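**Wavside artist support: ticket log**
Status: open
Raised by: Jinlong Guo, for the band Donden
Handled by: Jingyi Fang

**Problem as reported**

Track 9 of the album "Kariuki" plays the wrong audio. Listeners get the demo, complete with the count-in. The band say they replaced it in November.

**Log**

1. Checked the upload page. It says "replaced successfully". It has said that on other tickets where nothing was replaced, so I'm not taking its word.

2. Downloaded the public stream. Demo, 51 seconds longer than the file Jinlong sent me. Two different recordings, no argument there.

3. Asked the delivery team. They blame caching. Caching was also the answer last month. I'd like to see a cache that holds on for weeks.

4. Cleared it anyway at 10 in the morning. Played the track again after lunch. Still the demo.

5. Jinlong asks whether the play count (more than 2000) will carry over if we delete and re-upload. The help page says yes. I wouldn't rely on it, and have told him to wait.

6.

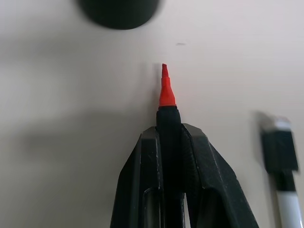
7. Recording code on our copy belongs to the demo. The new file may have been rejected as a duplicate with no warning shown. Passed to delivery with both codes. Not closing until I hear the right version myself.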